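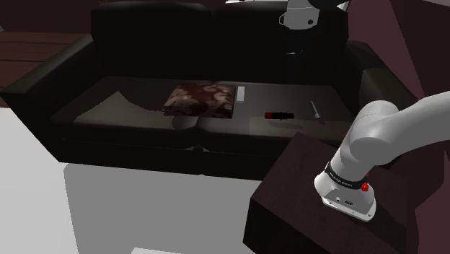

## Budgeting for a tidy-up arm

Price the whole setup before you order. At the Brelthorpe workshop we allowed 2,000 for the arm and then had to find 534 for the gripper and 146 for a mount.

- Measure reach from the table to the far end of the sofa seat.
- Try small things first: a pen, a marker, a lipstick. Thin items on a soft cushion need finer fingertips than a throw pillow does.
- Bolt the base to a heavy side table.
- Keep the stop button within reach.
- Set aside 326 for spares. Ours went on cables in February.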